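Latelach Press to publish Hirkilby, a magazine of doubtful fiction

For release Thursday, 9am

Latelach Press will launch a quarterly magazine of speculative short fiction in January. It is called Hirkilby, after the drowned village in the first story we bought, and it will run to 40 pages an issue.

We have read plenty of announcements like this one. Most promise to change the genre, and most of the magazines behind them close within a year. We promise four issues, which are paid for, and will look at the sales before saying anything about a fifth.

The opening issue came out of 137 submissions. A large share concerned people who live for ever and are sad about it. We took one of those. The editors remain unconvinced that the theme has much left in it, but "The Troltano Ledger" is told by the clerk who has to keep paying the pension, and it made us laugh twice.

Stories may be up to 1500 words. Writers keep their rights and are paid on acceptance. There is no reading fee, no contest and no "exposure". Claims that short fiction is enjoying a revival strike us as unproven – we hear them every spring, usually from people selling courses.

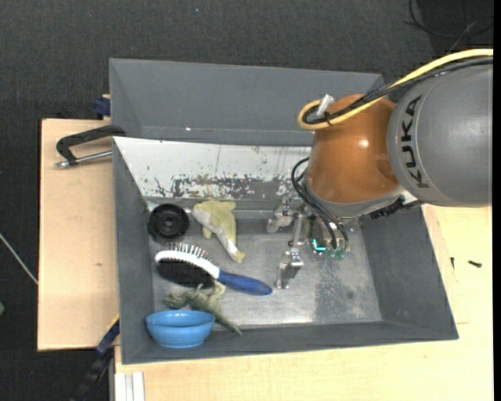 The longest piece, "Asante", follows a ship's cook who doubts that the ship has left port. Readers who want an answer to that will be disappointed.

Hirkilby will be sold in print through independent bookshops and by post from Latelach Press. An electronic edition may follow if enough people ask. So far few have.

Review copies are available from the Latelach Press office on request.

ENDS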